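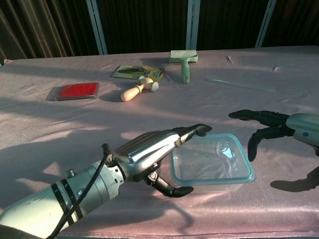 Keeping a paper notebook for words

Saturday, September 30, 2023

In January I started again to write new English words by hand. Before this I used an application called Binia, which sent me 20 words every morning with a small bell. I was very diligent with it and I learned almost nothing. I could recognize the word on the screen, but when I needed it in a meeting it did not come.

My colleague Sachiko Shibata writes her words in a school notebook, one page for each week, and she never copies the dictionary meaning. She writes the full sentence where she met the word, and who said it. I was skeptical, but I bought the same kind of notebook and now I have more than 400 entries.

Some of them make me laugh when I read them again. "To wing it" I heard from the dentist, which did not make me calm. "Lukewarm" is there twice, on page 3 and on page 14, so it seems I forgot it completely between. For a long time I also believed that "eventually" means "maybe", as in my language. I wrote to my landlord that I will eventually pay the rent. He was polite about it.

The rules I follow now are few. I write with a pencil. I do not write more than one page a week, even if the week was rich. On Sunday evening I read one old page aloud, in the kitchen, with the door closed.

Kamil Beneš asked me under the last post if I also write down the pronunciation. Only when it surprises me. "Receipt" has a big red circle on the letter p. "Colonel" has half a page and I am still angry about it.

Next month I want to try the same with phrasal verbs, and I am a little afraid of "get".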